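Good news from the Clirnley kitchen bench

The Gekier team has a result we are really pleased with! Their new training method, Tanoli, learns a cooking task from whole recordings and then goes back over the short stretches where things usually go wrong (reaching past a rim, letting go of food, finding a handle). It was trained on 1,481 recordings, almost half of them made since November, and it now copes with 3 pot shapes it had never met before. The old method managed none of them.
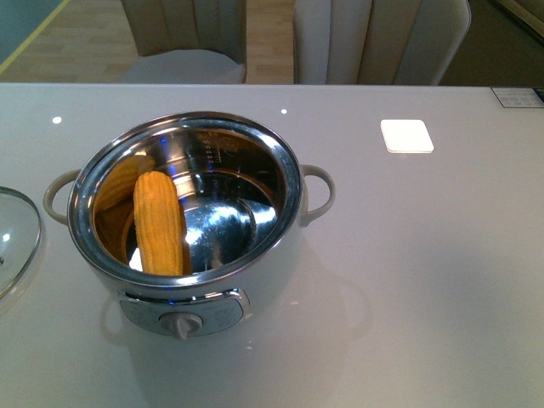 Two ears of corn in the electric pot, with the glass lid off to the side.

Shiny steel has been the big headache all along, as reflections of the food can look a lot like the food itself. Going over the hard stretches seems to help there too, though we'd like to see it tried in more kitchens first. Gramberg will run the next round with five new tasks, and the write-up should be on the project page soon – do have a read!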